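January 10, 2021
By Valdir Toledo

Prasert Nuchit spent most of last year writing test routines for two-armed robots, and he is now selling the result. His kit, Prorero, is a white practice board with blue parts to grip, lift and put back. It comes from Dotcombe, the small firm he runs out of a shared workshop.

"Labs were making their own boards and then comparing numbers that had nothing to do with each other," Nuchit said. "I wanted one board you could buy and bolt a test plan onto."

The full kit sells for $846, which covers the board, a set of spare parts and the scoring software. A replacement set of pegs and cylinders is $80. I asked whether the price puts off schools.

"Some of them, yes. We'll have a board-only version in March. The software is where the cost is, and a class may not need it."

The software logs each attempt and gives a pass rate per part. Nuchit suggests 1000 attempts before anyone trusts the figure. "At 50 you're looking at luck," he said.

Buyers don't have to use matching arms or matching hands. He says the thin pegs are harder for most hands than the thick cylinder, and that the knob is a fair place to begin.

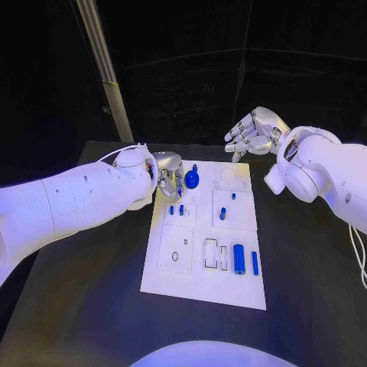 Prorero board with a parallel gripper on the left arm and a five-fingered hand on the right.

Setup took me 6 minutes with the printed guide - the calibration pages could be clearer. Nuchit agreed and said a new guide is being written.

He wouldn't say how many kits have shipped. Orders go through the Dotcombe site, and spare parts are sent separately.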